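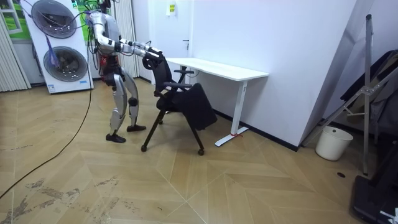 Atallah opens a try-before-you-borrow desk and chair room in Mivilville

4 min read

FOR IMMEDIATE RELEASE
Mivilville, 6/23/26

I've been putting chairs under desks all week, so forgive me if this press release wanders a bit. I run Atallah, the little firm that lends out secondhand office furniture to people who work from home, and I'm very pleased to tell you that we are opening a proper room in Mivilville where you can come and try things before you borrow them. White walls, pale herringbone floor, white desks, black mesh chairs. It opens to the public in August and I can't wait!

If you already know us from Prendirton you'll remember the old arrangement, which was me, a loading bay and a lot of shouting over the noise of the car wash. You picked a chair off a list, I wheeled it out, you had a quick sit on it on sloping concrete and then it went in your boot. It did the job. But a chair on a slope tells you very little about a chair (mostly it tells you about the slope), and plenty of them came back within the fortnight for reasons that a few minutes at an actual desk would have sorted out.

So the new room has desks in it. There's a long white one against the wall, on a white metal frame with those T-shaped feet, and that's the one most people will end up at first. You bring the chair to the desk, you have a go, you push it back in. Then you try another. Stay as long as you like. Bring your laptop, bring a book, bring the cushion you swear by.

What you can borrow

We have had 786 chairs through our hands so far, and 527 of those are out on loan as I write this, in spare bedrooms and box rooms and under stairs all over the area. Most are the black mesh-backed sort on castors, because that's what offices buy and so that's what offices get rid of. I used to be a bit sniffy about them. I'm not any more, they're comfy in warm weather and they wipe down in no time. The armrests are usually the first bit to look tired and we can swap most of those over at the bench.

Desks are newer for us. There are 15 in the first batch, all white, all cleaned up and checked over in Prendirton before they make the trip. I'd have liked more, but desks take up room in a van in a way chairs don't, and I've only the one van.

Loans run month to month. You pay a deposit, you get it back when the furniture comes back, and if you've fallen in love with the thing you can buy it and we'll take off what you've already paid. Delivery within Mivilville and Nalusstead is included. Further out, ring and ask, I'm usually going somewhere.

About that floor

Everybody who has popped their head in has asked about the floor first, so I may as well put it in here. It's parquet, light wood, laid in a herringbone, and it was in the room when we took the lease. I had been all set to put carpet tiles down. I had even been to look at carpet tiles! Then we gave it a good clean and I couldn't bring myself to cover it.

Office chairs and nice wooden floors can be a bad match, mind you. Grit gets into the castors and off you go, little scratches everywhere. We've settled on a few habits to keep it looking decent and I'll share them, as they work just as well at home:

Sweep under the desk before you sit down for the day, and have a look at the wheels once a month. Hair, thread, crumbs, it all winds itself round the axle. A crochet hook gets it out beautifully.

Swap hard castors for soft ones if you're on wood. We keep a tub of soft ones at the counter and will fit them to anything you borrow, no charge.

Move the chair by its back. Hold the top of the backrest with both hands and steer, keeping the wheels down on the floor where they belong. Dragging one sideways by an armrest is how armrests come loose, and I've tightened enough of them to have views on the matter.

And take your jacket off the chair before you wheel it anywhere! Sleeves go under castors. I have lost a good raincoat that way and the zip on a cardigan I was fond of.
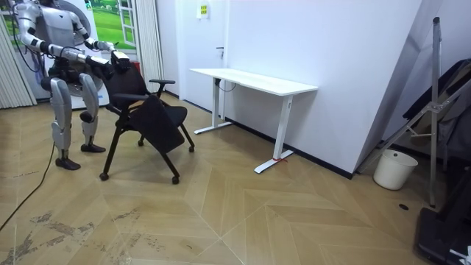 The end-of-day tidy is the bit I'm most fussy about, and I've decided to be open about it. At closing time all the chairs go back to the desks, backs facing out, seats turned in, so that anybody coming through the door in the morning can walk straight across to the far wall without doing a slalom. It takes hardly any time at all. I did think about having a sign up asking people to do it themselves, then I thought about how I feel when a shop tells me off, and left it.

It does change how a room feels, though. You come in with your tea and the desk is clear and the chair is where it should be, and you just sit down and start. At home I've started doing the same with mine and my mornings are noticeably less grumpy. My evenings too, if I'm truthful, as I no longer walk into it in the dark on my way to draw the curtains.

How to choose, if you're stuck

People worry a lot about getting this right and I think they worry about the wrong bits. Colour, for one. They're nearly all black, I can't help you there. Start with whether your feet are flat on the floor when you're sitting right back. If they aren't, the seat comes down, and if the seat won't come down far enough then it's the wrong chair however smart it looks.

Next, the arms. Pull yourself in and see whether the armrests go under the desk or bang into the edge of it. So many people get a chair home and find it parks a good foot away from where they wanted it, and then they perch on the front of the seat for a year with a sore neck. Measure from the floor to the underside of your desk and bring that number with you. Write it on your hand if you must.

Then have a proper lean back. Some backs give, some don't, and you'll know within a few breaths which sort of person you are. I'm a leaner. I've yet to win anyone over who isn't.

If you're after a desk as well, the length of your wall matters more than anything else, along with where the sockets and radiator are. A long narrow top suits a lot of our local houses, where the spare room tends to be the shape of a corridor. Have a think about the feet, too. A desk on T-shaped feet leaves you plenty of space to swing your knees about, but the feet do run along the floor front to back, so check there's no pipework in the way.

Three ways to come and see us

Before the August opening I'm holding three preview sessions for local press, existing borrowers and anybody from the Nalusstead home workers' group who fancies a trip out. You'll get a cup of tea and a biscuit and a sit on whatever you like. Drop us a line and I'll send you the times. Places are limited by the size of the kettle more than anything.

Once we're open you can simply turn up. There's no booking, but if you want a particular chair kept back, send a note the day before and I'll put a ticket on it.

And if you're clearing out an office, big or small, I'd love to hear from you before you ring for a skip. We'll take chairs with missing castors, wonky arms, gas lifts that have given up, the lot. What we can't take is anything that's been stored in a damp garage. I'm sorry, I know it's a shame, but the smell never leaves the foam.

Prendirton isn't closing, by the way. I've had some worried messages. The workshop stays exactly where it is and you can still drop off and collect from the loading bay on the same hours as before. Repairs happen there, trying out happens in Mivilville, and the van goes back and forth with me singing in it.

Notes for editors

Atallah lends, repairs and sells secondhand desks and office chairs for people working at home. The workshop is in Prendirton and the new try-out room is in Mivilville. I'm happy to talk on the phone, on local radio or at the counter, though if you come to the counter you may well be handed a castor to hold. Borrowing terms and the current chair list can be sent by email or printed for you at either address.

Contact Atallah, Mivilville and Prendirton | © 2026 Atallah, all rights reserved | Back to top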